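Bench notebook, Clirau tabletop arm
September, second entry
Start 8:40 a.m.

Purpose of the week: get an answer for Nurura on whether the arm can do small tidying jobs on a flat surface. They asked about three chores: clearing a kitchen counter, pushing toys together at the end of the day, and sweeping loose parts to one side of a workbench. All three come down to moving objects that nobody has fixed in place. I am doing the toy one first. The objects are cheap, they don't break, and I can put them back by hand quickly.

Carry-over from the last entry

The wrist drift turned out to be mine. I had the tool length wrong in the config after the rod was changed, so every contact height was off. Corrected, saved, and written on the card on the cabinet door. Old runs made with the wrong length are moved to a folder called badtool. Don't use them for anything.

The Mäkelä controller still throws a following-error warning on the first move after a cold start. It clears on the second move. I have been homing twice and ignoring it. It should get looked at properly before we show anything to visitors.

Setup

Same board as before, screwed down to the table. I checked the screws before starting. Last month it crept during the long pushes and we lost most of an afternoon to it.

Pushing only, no grasping. The arm has a plain rod, and the only thing it can do to a block is lean on it. I still think this is the right test for the counter and bench chores. When I clear my own counter I shove half of it aside with the back of my hand, and I pick things up only when they have to go into a cupboard.

Instructions go in as typed sentences. The Juvico planner turns the sentence and the camera view into short moves, and it can be interrupted with a new sentence while the arm is moving. Speed limit left at the low setting. Force cutoff left where it was.

Sentence list is the 30 we agreed on. I changed two of them because "tidy up" gave a different result each time and there was no way to score it. They now read "move everything to the left side" and "move everything away from the front edge." I know a person at home would say "tidy up." That problem belongs in the report, and I don't want it mixed into the pushing results.

Scoring

A run passes if the block named in the sentence ends within a hand's width of where it was told to go and nothing leaves the board. It fails if I have to touch anything. If it stalls for longer than 110 seconds I stop it and call it a fail. I had been using a longer limit, but watching the arm circle a block for several minutes tells me nothing new.

Morning runs

Single-block moves in open space were fine. "Push the red star toward the front" worked every time I asked. Same for moves to a corner, though it takes the long way around and comes at the block from the far side with a lot of clearance. Slow, but it does the job.

Moves toward another block were mixed. It gets the block most of the way and then the contact point slides off one side, the block turns, and the next push sends it past the target. Stars are the worst. If the rod lands in the notch between two points it holds and pushes straight. If it lands on a point, the star spins and doesn't travel. The planner seems to have no preference between the two. I looked through the logs and the approach angle depends only on the target direction.

Cylinders slide well standing up. One tipped over when the rod caught it high, and it rolled. That was a fail, and I lowered the contact height slightly afterward. No tipping since.

Separating things is the hard part. When three blocks are touching and the sentence names the middle one, it pushes the whole group. A child would put a finger in the gap. The rod is too thick for that, and the planner doesn't try to make the gap wider first. I tried giving it the steps myself: "move the left one away," then "move the right one away," then the real instruction. It managed that. So the motion is possible and the missing piece is the ordering.

Noon. Lunch, arm parked, air off.

Afternoon runs

Reset the board by hand to the saved layout. Resetting still takes me longer than the run does in many cases, and this has to be stated plainly to Nurura. If the machine saves a person ten seconds of pushing and costs a minute of looking after it, it isn't doing a chore.

Lighting: had the shade half down this morning and fully down after lunch. Detection of the yellow blocks against the maple was weaker with the shade up. Leave it down for the rest of the week and write it on the run sheet. A real kitchen will have sun on the counter and we should test that on purpose later.

Grouping by color was requested for the toy chore, so I ran the four sentences for that. It understands the color names. It brings the first two blocks of a color together, then knocks them apart bringing the third. When it did finish, it had used many more moves than I would. Grouping by shape was about the same, with more trouble from the stars.

Interrupting it mid-move worked better than I expected. Typing "stop, go to the other side" made it lift, travel and come down again without dragging anything. I would use this feature in a demo before any of the others.

Run 669 (log number, not a count for the day) is the one to look at for clusters. The tip is down right beside the blue triangle, with the red cylinder against the triangle's other side and a yellow block behind. The red star is by itself nearer the front and would have been the easy pick.

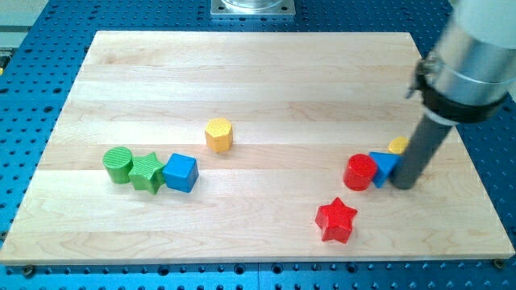

Can it do the chore yet

Toy tidying: no, not unattended. It can gather loose blocks to one side of a bare flat surface if they start out apart. With someone typing the order of moves it can do more than that, but then the someone could have done it by hand.

Counter clearing: not tested. I expect worse. Cups are tall, plates are heavy, and a spill can't be reset. I would not let the current rod near a glass.

Sweeping parts on a workbench: this is the one I would put time into. Accuracy matters less, parts can touch each other, and a wide blade in place of the rod would do most of the work without much planning. The bench would need a raised lip on at least one side. We could have a trial version by the end of the month if the shop has material for the blade.

To do

1. Prefer notches over points when pushing stars. Try a simple rule first, before asking Juvico for retraining.
2. Add a "make room" step ahead of any move on a block that is touching two others.
3. Draw the blade. Keep the same collar fitting so it can be swapped without changing the wrist.
4. Fix the first-move warning on the Mäkelä controller, or at least find out what it is comparing.
5. Time the resets. I have been estimating and the report needs real figures.
6. Ask Nurura what counts as tidy. Their note says "put away," and away may mean in a box. If it means a box, pushing alone can't do it without a ramp or a cutout in the surface, and we need to know before anything is built.
7. Repeat the 30 sentences with a different layout. The arm has seen this one too often, and so have I.

Shutdown 5:15 p.m. Arm homed, blocks left on the board, logs copied to the shared drive. Whoever is in first tomorrow, please home it twice and keep the shade down.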